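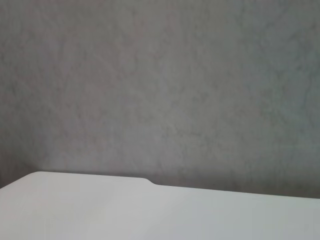
Willamard
Ticket opener, ground floor flat

Opened this in May. Status is still "awaiting customer", which is a bit rich.

Problem as first reported: grey wall behind the white table has come up patchy. Lighter clouds in the middle and higher up, darker towards the top left corner and the right side, darkest down by the table. Product is the Josilance wall finish, grey, bought from Gallholm. Two coats over a skimmed wall. The customer before me in the forum thread says it's meant to look like that. I don't believe a finish can be "meant" to look like whatever it happens to look like once it's on.

Reply 1 from Gallholm support: the mottling is part of the product, please see the leaflet. I have seen the leaflet. It says "gentle movement". It doesn't say one end of the wall will be a different grey from the middle.

Reply 2: please confirm the wall was sealed first. Yes. Koyama sealer, one coat, left overnight. They then asked whether it was left for a full night or "just an evening". It went on at 6pm and I started the finish after breakfast. You can decide what to call that.

Reply 3: could it be damp?

I thought this was them trying to get out of it, but it's a fair question, so I checked. Tried three things.

Test one. Pulled the table out and taped a square of kitchen foil to the dark part low on the left, all four sides stuck down. Left it two days. Dry on the wall side, dry on the room side. Did the same on the right, behind where the table goes. Also dry.

Test two. Borrowed a damp meter. I don't put much faith in these, it gives you a different number if you lean on it. Low down and halfway up read the same, near enough. If there was water coming up from the floor I'd expect a difference.

Test three. Went round with a lamp at night with the main light off. This is the only one that told me anything. With the lamp held square on to the wall, the dark patch at lower left mostly went. Moved the lamp back up to the right and it came back. Same with the strip along the back of the table on the right. That one is plain shadow, the table doesn't sit tight against the wall there and the light doesn't get down into the gap.

So I withdraw the complaint about the bottom of the wall. It's light, or lack of it. I should have moved the table and the lamp before I opened the ticket and I'll say so before somebody else does.

I don't withdraw the rest. With the lamp square on, the cloudy marks are still there, all over, and there are thin streaks in among them like veins. They don't follow the trowel as far as I can tell, they go any way they like. Support says this is correct. Fine. My question, asked twice now and not answered, is how I'd know if it was wrong. If every result is the right result then the leaflet could be one line long.

Reply 4: we can offer a 500 ml tester pot of the same batch so you can compare on a board.

Accepted that. Did a board, 65 cm on the long side, same sealer, same tool, two coats. Stood it on the table against the wall and left it there for a day so I could see it morning and evening. The board is cloudy too. A bit flatter than the wall but the same sort of thing. There's also a slight green in it in the morning and more of a purple later on, and I'd put that down to my eyes until the board did it as well. So the batch is behaving the same in both places and I accept it's not something I did wrong at one end of the room.

Reply 5: glad that's sorted, may we close the ticket?

No. Outstanding:

Whether a third coat evens it out or only makes it darker. Support says "some customers find it helps". I'd like to hear from one of them before I pay for another tub.

Whether the wax top coat is needed. The leaflet says optional, the shop page says recommended, and the shop page is the one with the price on it, 76 for a tub.

Whether the sealer should have been Josilance's own. Nobody mentioned it until reply 4, where it was slipped in at the bottom.

Table is back where it was. No cracks in the finish. I'll look at it again when the evenings are lighter. Please leave the ticket open.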